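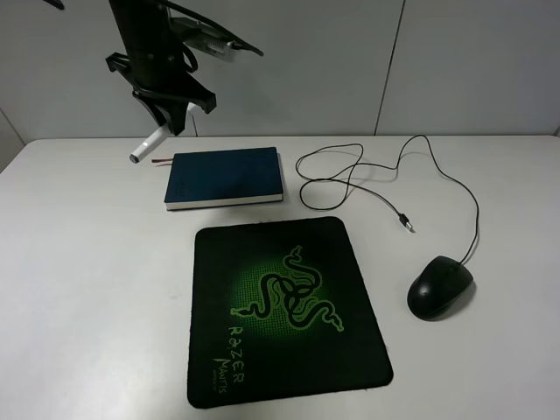
Desk and writing surfaces: revised layout

The shared desks at Gendby have been rearranged. Until now each desk carried a keyboard, a monitor stand and a tray of stationery, which left too little depth for a hardback book and a mouse to be used together. The monitor stands have gone to the Van Wijk store and the trays are being phased out by June.

The revised desk has a clear white top. Reference books are kept flat in the middle, a little behind the centre line, with the spine parallel to the back edge where possible. A flat book takes more area than an upright one but needs no bookend, and a closed hardcover gives a firm base for a pen or marker between uses. White tabletops show scuffs, and faint marks remain on several of ours after cleaning. These do not affect use and will not be treated further.

Mouse pads go in front of the book. We have kept the existing pads, including the Razer Mantis with the green snake logo. Some wear along the bottom edge is acceptable. A pad should be replaced when the edge lifts enough to catch the sleeve or the mouse.

The mouse sits to the right of the pad when not in use. Corded mice remain standard. Slack in the cord is the main fault reported on the new layout: it gathers in coils behind the mouse and beside the book, and a coil under the mouse will be felt as drag. Leave enough free cord to reach the far left of the pad and tie the remainder with a strap. Straps are in the Kusov cabinet, second drawer, in packs of 10.

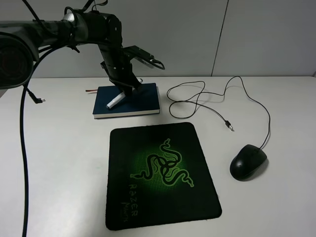
Markers and books

Markers are to be capped before they are put down on a book. Uncapped tips bleed into cloth covers and page edges, and dark covers hide the stain until the book is opened. Bookmark ribbons should be tucked in before the book is closed.

Missing caps can be replaced from the Rodamov order, which comes in a box of 400. Requests for caps, straps or pads go to Evelien Vandenberghe by 8 March 2019. Please give the desk number and the item needed.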